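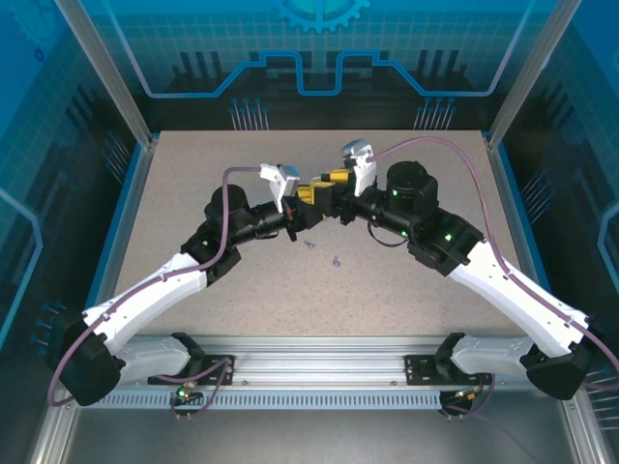
Work Surfaces at Pradatside

We have been changing the tops on our benches and tables since September, one room at a time. This page collects pictures from the different rooms, with a note on each. Most of the tops are cut from sheet stock by Besnard, and the older ones were here when we moved in. Click any picture for the larger version.

1. Speckled beige top
A chunky yellow and black piece held just above the tabletop. The speckle runs across the whole surface, and bright yellow stands out well against it.

2. Front bench, old top
Dark green, 57 inches long, with a burn at one end from a soldering iron. We sanded it twice and the mark came back both times, so it went on the list for replacement.

3. Front bench, new top
Cut at 61 inches so it reaches the wall. The gap behind the old one used to swallow screws and pencils.

4. Edge samples
Square, rounded and beveled. We went with rounded for anything people lean on. Square is fine for shelves.

5. Sorting table
Pale gray. Small dark parts are easy to find on it, but it shows every coffee ring. Wipe it down at the end of the day.

6. Packing table
Plain brown, no finish. Tape lifts the surface of most coatings and this one was going to get scratched anyway. The roll holder is from Pelano and hangs underneath on two brackets.

7. Offcuts
The leftover strips are kept in the rack by the back door. Anything over 18 inches is worth saving. Shorter pieces can be taken for home projects, just leave the ones with a name penciled on the back.

8. Paint room counter
Still the original white. It has 3 drawers, and the middle one sticks in damp weather. New runners are on order from Skirico.

9. Side lighting test
The same four samples taken in the morning and again with the overhead lights on. Glossy tops threw a lot of glare at the sitting height, and the matte ones were easier to work at.

The paint room and the upstairs hallway shelf will be added when they are finished. Sizes are given as cut, before edging.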